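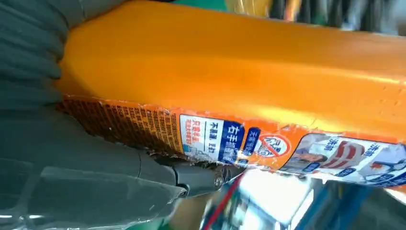

DALLISHAM, 2023-12-16. Skarance today opened orders for Ider, a gripper package for robots that pick and restock household goods. The package fits onto an existing arm and includes the gripper, a soft protective cover, a wrist camera and the control software. It is meant for stores and small warehouses that handle bulky items along with light ones. A large detergent bottle with a worn label, like the orange one held here against the gray cover, is the kind of item Ider is sold to handle. The metal finger goes under the bottle and the covered side rests against the plastic.

Home | Products | Service | News | Contact

The cover comes off for cleaning and can be changed without removing the gripper from the arm. Each package ships with 2 covers, and replacements are sold separately. Camera images go to a local controller, so the system does not need an outside connection to work.

Ider comes with stored grip settings for 79 common package shapes, including bottles, tubs, cartons and refill pouches. Customers can add their own settings from a tablet. Skarance says a new shape takes 30 minutes to enter and test.

Heydari, the distributor for the package, will handle installation and repairs. Its service plan covers site setup, one day of staff training and a yearly inspection. Customers who already have a Heydari service contract can add Ider to it at renewal.

The first production run is limited to 40 packages. Deliveries begin in January, in the order that deposits are received. Prices depend on the arm model and are available from Heydari on request. Demonstrations can be booked at the Skarance showroom in Dallisham.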